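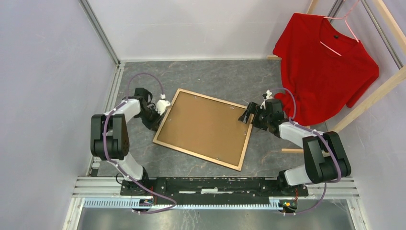

So Losten is over, at least until someone says otherwise. The second season finished on Friday and I've had a few days to think about whether I want a third.

I do, mostly. The first season took its time and I liked that. Ashton Merrick's detective spent two whole episodes driving up and down the same coast road asking people about a boat, and it worked because you got to know the town. This year they tried to fit in the boat, the inquest, the brother coming home and a council election, and the election never went anywhere. I'd have cut it.

The best thing in it was still Shona Henare as the harbour master. She gets maybe a dozen lines an episode and I remember most of them. The kitchen argument in the second-last episode was the strongest bit of television I've watched this year — no music, just her and Merrick and a kettle going. Valdemar Lauritsen directed that one and I hope they bring him back for more.

I was less keen on Radomír Tichý's character. He's a good actor, but they had him standing in doorways looking worried for weeks and then explained everything about him in one phone call. My sister guessed it in October and has been unbearable since.

As for the ending, I won't spoil it, except to say that the last 40 minutes are much better than the hour before them. If you gave up halfway through, it might be worth skipping ahead. You'll miss a funeral and some paperwork.

No word yet on renewal. The writer, Tahsin Sivakumar, has said he knows where the story goes next, but writers always say that. The colour of the whole thing was too dark on my TV as well, so I ended up watching with the curtains closed at four in the afternoon.

Next up is Mevimham, which I've been putting off because it's subtitled and I like to iron while I watch. I'll write something once I'm a few episodes in.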